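What I Learned From a Year of Tracking Our Grocery Spending

Last February my wife asked how much we spent on food and I guessed wrong by a lot. So I started writing it down. Every receipt went into a notebook, and once a month I typed the totals into a spreadsheet.

The first full month came to 127 dollars a week for two people. That didn't include lunches at work, which I had been pretending were something else.

I did most of the adding up in the living room after dinner. The kitchen has worse light and the dishwasher is loud.

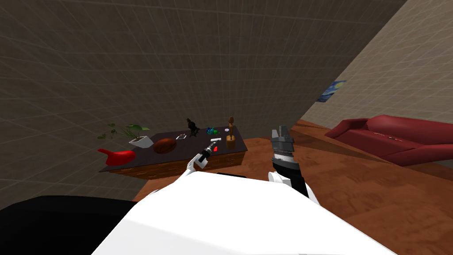 Coffee table, plant, and the painting on the far wall.

The biggest leak was small trips. We shop at the Rutherford store on the way home, and a stop for milk always ended with a bag of other things. When I cut those down to one trip a week, plus one for bread if we ran out, the total dropped without us eating any differently.

Meat was less of a problem than I expected. Snacks and drinks were worse. Coffee I left alone — I like the Jero beans and I'm going to keep buying them.

Obaidul Mondal, who I used to work with, told me to plan seven dinners on paper before shopping. Seven was too many for us. We plan four and fill in the rest with leftovers or eggs.

By the end of the year we had spent 3,408 dollars less than we would have at the old rate. Some of it went into the car. The rest is still in savings.

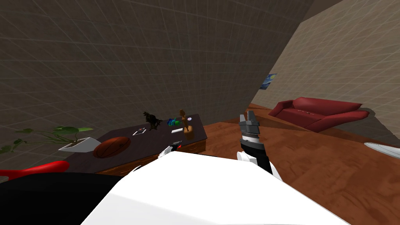

What I'm Changing This Year

I'm dropping the notebook and keeping the receipts in an envelope. Typing them in once a month is enough. I also want to track eating out on its own line — it's mixed in with gas right now and I can't tell which one went up.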